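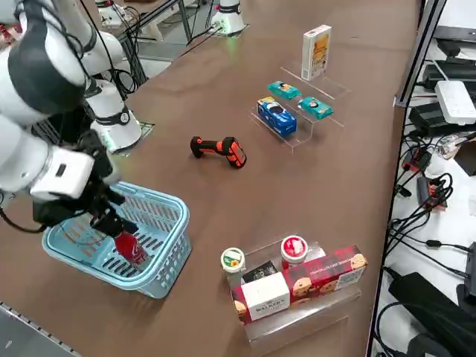 I have spent most of this fall pretending to buy groceries. My job title does not mention this, and when my mother asks what I do all day I tell her "software," because the alternative is explaining that I stand at a pair of handles and shop, very slowly, through somebody else's arms. The store is one long brown table in the back half of the Cleveck building. The customers are two white robot arms, and the customers are also me. A red can goes into the light blue basket, then the next item, then I put everything back on the shelf by hand and we open for business again. Our stock runs to shortbread, a small box of cereal and toy cars, so if you are a toddler with an expense account, do come by.

The project is called Ikstead, for reasons that left the company before I arrived. The idea is simple enough to fit on a slide, and it has been on many slides. You want a robot to do a checkout counter job: pick up the scanner, pick up the thing, scan the thing, put the thing in the basket. You could write all that out as instructions, and people have, and those people look tired. Or you can do the job yourself through the robot, over and over, while it records what its joints did and what its cameras saw, and later somebody upstairs feeds the lot into a model and hopes.

I am the over and over.

My first week was in September. Leilani Dunleavy trained me, which took most of a morning, and then she sat behind me with a clipboard and made small noises. The noises were very informative. There was one for "too fast," one for "you're about to hit the shelf," and a sort of descending hum that meant I had hit the shelf.

The handles are scaled-down copies of the arms, with a trigger on each one for the gripper. Move your wrist and the big wrist moves. Squeeze and the fingers close. It feels natural for as long as it takes to reach for something, and then you notice that you can't feel anything. Your own hand knows when it has got hold of a can. Through the handles you get a faint push back from the motors and the rest is eyesight. I squeezed everything like it owed me money. Leilani had me pick up an empty paper cup for an hour, until I could move it from one end of the table to the other and it was still a cup when it got there. I think about that cup quite a bit.

Then there's the matter of style, which I didn't expect to have. It doesn't matter much to me how I pick up a can. Sometimes I come in from above, sometimes from the side, sometimes I change my mind halfway because my nose itches. All of this goes into the recording. Dexter Esposito, who trains the models and therefore has to live with my personality, called me up to his desk after my second week to show me a plot. It had a lot of lines on it, and the lines all went neatly toward the basket, stopped, wandered off a little to the left, and came back.

"What are you doing there?" he said.

I was checking the clock. The clock is on the wall to the left of the basket, and every time I got near the end of a run I'd glance up at it and my hands would drift along with my head. I had taught a very expensive machine to wonder if it was lunchtime yet.

We moved the clock. I now glance right, but I've learned to hold my hands still while I do it.

The cans and boxes are the easy part, I should say. A can wants to be picked up. It is round, it's stiff, it stands where you left it, and when you let go over the basket gravity takes an interest. Boxes are fine if you take them across the narrow side. The long ones need some thought about the middle, because grabbing a long box near the end gives you a slow, dignified seesaw. The toy cars have wheels, and I will leave that to your imagination.

The scanner is the real job. Everything else on the table only has to be moved. The scanner has to be held in a way that makes it useful afterward, and a robot with two flat fingers has fewer ways of doing that than you'd hope. If you pick up a barcode scanner at home (I assume everyone now has one at home, I've lost all perspective) your palm goes around the grip and your finger finds the trigger and you've done the whole thing without a single thought. Two fingers can pinch the handle, and that's the entire menu. Pinch too high and you're into the neck. Too low and the head swings around like a sunflower. Come at it from the wrong side and it ends up pointed at the ceiling, or at you.

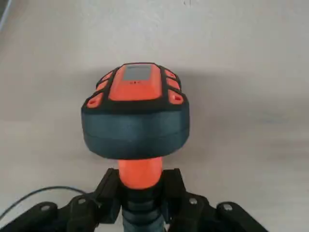
Standing upright, pinched low, and pointing at nothing for sale.

I like that grip, for what it's worth. It took me a long time to get there. The trick is to go slower than you can stand and close the fingers a little at a time, so that the thing has a chance to settle between them before you commit. Leilani's version of this advice was "let it tell you," which annoyed me for days, and which I have now said out loud to a new person. I'm sorry, new person.

There's another way to show an arm what you want, and we tried it for a stretch. You put it in a floppy mode where the motors just hold it up against its own weight, and then you take hold of it and walk it through the motion like you're teaching somebody to bowl. It's lovely. You can feel everything. You feel the fingers touch, you feel the can come off the table, and you get much smoother paths out of it. The catch is that you're standing right there with your whole body in every camera view, so the model learns that the secret of picking up cans is a large man in a gray sweatshirt. Also there are two arms, and I had run out of hands. So back to the handles.

Some numbers, for those of you who read this blog for the numbers (hello, Dad). We keep a run if it's clean from start to finish, and on my best day I made 141 keepers. On my worst I made 57, and I'd like it noted that there was a fire drill. A run gets thrown out if I drop something, if I bump the shelf, or if I stop partway to have feelings. Dexter did ask for a batch of imperfect ones on purpose, where I miss slightly and then fix it, so the model sees what recovering looks like. This was the most flattering request of my career. I'd been producing that material for free since September and it had all gone in the bin.

Missing on purpose is harder than you'd think, too. My first deliberate mistakes were terrible acting. I'd reach confidently for the air beside a can, pause for the back row, and correct with a flourish. Leilani made a new noise. In the end we shuffled the items around between runs and I did it a little tired, at the end of the afternoon, and the mistakes came in on their own.

Last week we finally got to see the thing run without me. I'd pictured this as a big moment and put on a decent shirt. Dexter loaded the model, I took my hands off the handles and stood behind the tape, and the arm went up, and waited, and then did what I do. I mean exactly what I do. There's a small hitch I make before closing the fingers, a tiny back-off and then in, which I'd have denied in court. The arm has it. It came down over the can, did my hitch, closed, lifted, and carried it over to the basket at the pace of a man who has been told many times to slow down. Then it let go a bit early and the can landed with a bang, and that's mine as well.

It got seven items in before it got confused. What confused it was a box turned the wrong way around, so that the fingers went for the long side and pushed it gently along the shelf, and along a bit more, and off. The arm then carried nothing at all to the basket and released it with great care. I have had days like that.

The scanner it could pick up when the scanner was lying the way I usually leave it. When Leilani spun it to face the other way, the arm hovered over it for so long that Dexter went to get a coffee. So the assignment for the next few weeks is scanners at every angle. Handle left, handle right, handle toward me, handle toward the wall, and for each one I have to find an approach that doesn't require a wrist I haven't got. There's a chart taped up by the handles with the angles on it and I get to cross them off. I'm also under orders to vary the items more, so somebody is driving over to the Brillau on Park this afternoon with the company card to do some actual shopping, in an actual store, with arms of their own. I asked for things that aren't round and don't have wheels. We'll see.

People do ask me if it's strange to be training my replacement. I don't think anyone's job is to put the same can in the same basket until dinner, except mine, and I'm the one person who would be delighted to see it go. What is strange is the carryover. I was in the supermarket on Sunday and reached for a jar of olives, and my hand stopped just short of it, backed off a hair, and went in.

Then I let go of it a bit early. The olives were fine. The eggs were underneath.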